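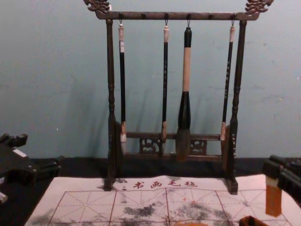 Attachment 1: brush rack with four brushes hung, felt mat, Plisley practice room

Ticket 142
Product: Rathjen brush rack, gate pattern, dark wood
Site: Plisley, calligraphy practice room
Opened by: room desk
Handled by: Fernville workshop support
Status: Closed, with one part on order
Category: Stability / hanging hardware

Reported problem

Rack leans toward the right post when the large brush is hung. Lean is slight with the slim brushes only. With the large brush on the outermost right hook the left foot can be rocked by pressing lightly on the crossbar. One hook has also come off its peg twice. User asks whether the rack is defective or overloaded, and whether the feet should be glued to a board.

Do not glue the feet. See entry 3.

Setup as reported

Rack stands on a felt practice mat, mat on a dark tabletop, table against the wall. Four brushes in regular use: one with a long black shaft and pale head, two slim ones with tan collars, one large one with a thick handle and a wide brownish head. All hang by the end loop, head down. Hooks are the short metal type, hung from the round pegs under the top crossbar.

Entry 1 - loading

Asked user to remove all brushes and check the bare rack on the mat. Lean still present but smaller. Asked user to repeat on the bare tabletop with the mat folded back. No lean. Rack does not rock on the hard surface.

Conclusion: posts and feet are square. The mat is contributing. Felt compresses under the feet, and compresses more under whichever foot carries more weight.

Entry 2 - weights

User weighed the brushes on a kitchen scale, dry. The large brush came to 83 g. The other three together weighed less than that. Stated limit for the crossbar on this pattern is 500 g evenly spread, so the rack is not overloaded. The position of the load is the issue. A heavy brush hung close to one post puts most of its weight through one foot.

Instructed user to move the large brush toward the middle of the crossbar and hang the slim ones on either side. The wide head should hang clear of both posts. It will sit in front of the lower crossbar, which is acceptable as long as it does not press against the carved panels when wet. Ink gets into the openwork and is slow to clean out.

User reports lean reduced, rocking gone. Hook still loose.

Entry 3 - feet and mat

User asked again about gluing. Not recommended. The lower crossbar is fitted dry into the posts on this pattern and the wood needs to move a little between seasons. A rack fixed down to a board tends to open at the upper joints instead.

Two options given:

Option A: stand the rack at the back of the table, directly on the tabletop, and keep the mat for paper only.

Option B: keep the rack on the mat and put a thin strip of hardwood under each foot, cut longer than the foot front to back. 4 mm stock is sufficient. Strips stay loose.

User prefers B. The rack is moved when large sheets are laid out, and the mat protects the table.

Entry 4 - hook

Hook comes off when a brush is lifted by the shaft instead of by the loop. The shaft swings, the hook rides up and clears the peg. Asked user to check the opening of the hook against the others. It is wider than the other three.

Tried closing it with flat-nose pliers, jaws wrapped in tape. Held for one day of classes, then opened again. The metal has been bent too many times. Replacement hook ordered through Kuratora, who carry the Rathjen small parts. Interim: use that hook for the lightest brush only, and do not use it at either end of the row.

User asked whether a drop of glue on the peg would hold the hook. It would, but then the hook cannot be shifted along the row, and shifting it is the fix for the lean. Left as is.

Entry 5 - finials

Additional question from user: left finial turns slightly when the rack is carried. This is normal if it turns less than a few degrees. Both finials are pinned, not glued. Carry the rack by the posts, below the top crossbar. If the finial lifts as well as turns, reopen the ticket and send a close photo of the joint.

User confirms it turns but does not lift.

Resolution

Large brush moved toward the middle. Strips under both feet. No rocking with all brushes hung, checked after washing with wet heads, which is the heaviest condition. Replacement hook due in April. Ticket closed on the stability item; parts line stays open until the hook arrives.

Note for the Plisley file: the second rack in store there is the same pattern. Cut the strips for both at the same time.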